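Workshop Tips for the Two-Arm Bench
Last updated: Mon 24 January

These are the habits that save us time in the Stenine robotics club. Most of them came out of the paper-handling project we started in September, and most will work on any small bench with a pair of arms.

Tie the cables with the arm stretched out. If you tie them with the elbow folded, the first long reach will pull a plug. Leave a loop at the elbow and another at the wrist, and snip the tails flush so they don't scratch anyone.

Check the clamp screws before each session. A base that has shifted even 2 mm will throw off every saved position, and you can lose an afternoon blaming the code.

Wipe the tabletop with a barely damp cloth and let it dry. Paper sticks to a damp surface and the grippers will crumple it.

Practice on scrap. We keep a box of old handouts from the Nirklow library and use those until a routine runs clean. Good printouts come out last.
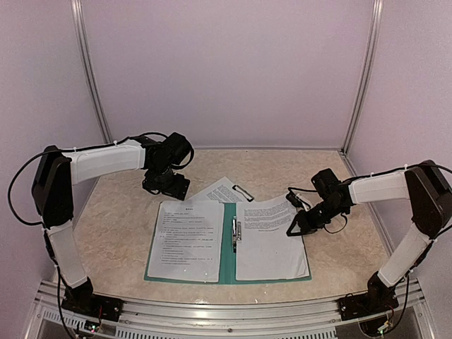
Folders are harder than boxes or blocks. A new one wants to spring shut, so bend the covers back by hand a few times first. Sheets that hang past the edge are easier to pinch than sheets lying flush. If a page has a curled corner, go for that corner.

For clips, teach one arm to hold the folder still and let the other do the work. Slow the moving arm down for the last bit of travel - ours is set at 53 percent of normal speed, and going faster mostly flings paper. Stop a run as soon as a sheet starts to tear.

Soft finger pads help. Cut them from a rubber jar opener and stick them on with double-sided tape. Change the tape when the pads start to slide.

Name your files the same way every time. We lost most of a Tanoli meet to a folder full of runs called "test" and "test new". Now it's task, date, run number.

Power down in the same order each time: park both arms, stop the program, switch off the supply. Never park with a gripper over the work - it can drop when the power goes.

Spare pads, ties and tape are in the Rovo drawer. Put the cutters back too.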